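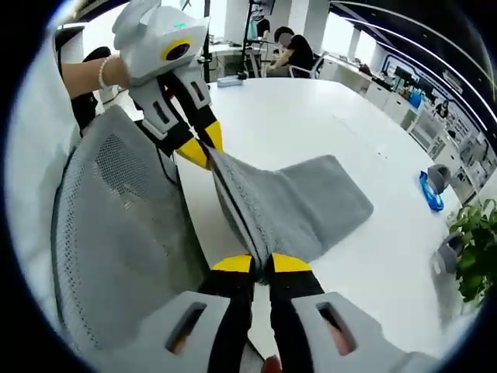
MINUTES OF THE UDSTEAD ALLOTMENT ASSOCIATION
Held in the chapel room, Kinmont Road, 12/4/06

Present: Nermin Ekinci (chair), J. Tokgöz, P. Fillero, and plot holders as signed in the book. Apologies from the parish clerk.

1. Minutes of the March meeting
Agreed and signed. One correction: the broken standpipe is by the lower gate, not the upper.

2. Water
The lower standpipe has been capped and will stay off until the new tap arrives. Plot holders at that end are to use the trough. Hoses must not be left running unattended. P. Fillero to chase the plumber again.

3. Rents
Rents stay at £30 for a full plot. Two plot holders have not paid and will be sent a letter. N. Ekinci asked whether late payers should be charged £5 extra. After some discussion this was put to a vote and carried. It will apply from next year.

4. Waiting list
The list has been closed for now. Plot 5 has been given up and will be offered as two halves. It is badly overgrown at the hedge end and the new tenants will get the first quarter free.

5. Bonfires
A complaint has come in from Kinmont Road about smoke on washing. Bonfires only after dusk, and no carpet or plastic to be burned. Notice to go on the gate.

6. Manure
The farm will deliver one load at £50. J. Tokgöz to arrange. The load is to be tipped inside the gate this time, clear of the track.

7. Any other business
The shed padlock code has been changed, ask N. Ekinci. A fork was left by the compost bays and can be collected from the shed.

Next meeting to be put up on the board.

Search minutes Go
Contact the secretary | © Udstead Allotment Association | Back to top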